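**Cotberg -- la halle Shokri rouvre, les exposants aussi**

Trois mois de travaux, finalement. La halle Shokri, fermée depuis février à cause d'une fuite en toiture, a rouvert ses portes au public ce 30 mai 2023. Pas de ruban, pas de discours ou presque. Un café, des chaises empruntées à l'école, et les premiers clients avant même la fin du déballage.

Côté chantier : charpente reprise, éclairage neuf, sol poncé dans l'allée centrale. Restent 2 portes à changer, côté parking. « On les attend toujours, le fournisseur nous promène », souffle Elaheh Bakhtiari, qui gère les emplacements pour l'association Fliler. Livraison espérée avant l'été, sans garantie.

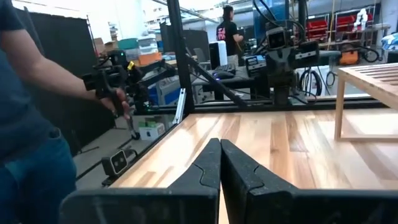

La facture, elle, est connue : 211 000 euros, dont une bonne part prise en charge par l'intercommunalité de Sasden. Le reste sera remboursé sur quatre ans. Les loyers des stands n'augmentent pas cette année -- c'était la grosse crainte des commerçants, plusieurs avait menacé de partir vers le marché couvert de Sasden.

Au total, 26 exposants ont signé. Primeurs, fromager, deux boulangers, un rempailleur, de la vaisselle, du linge. Le poissonnier ne revient pas, retraite. Sa place est à prendre, dossier à retirer à l'accueil. 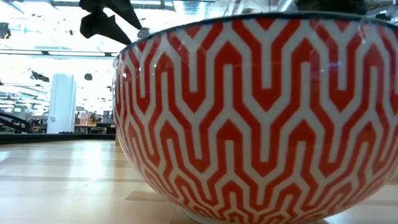 Moataz Samir, lui, a retrouvé son coin près de l'entrée nord, épices et fruits secs. Il avait passé le printemps sous une tente, place de la Gare. « Le vent, la pluie, j'ai perdu des sacs entiers. Ici au moins on travaille. » Il demande quand même une chose : un point d'eau de plus au fond, celui d'avant ayant été supprimé pendant les travaux. L'association dit étudier la question.

Stationnement gratuit le matin, rue des Tanneurs. Attention, la navette depuis la gare ne reprend pas tout de suite, l'arrêt provisoire est mainentu devant la poste.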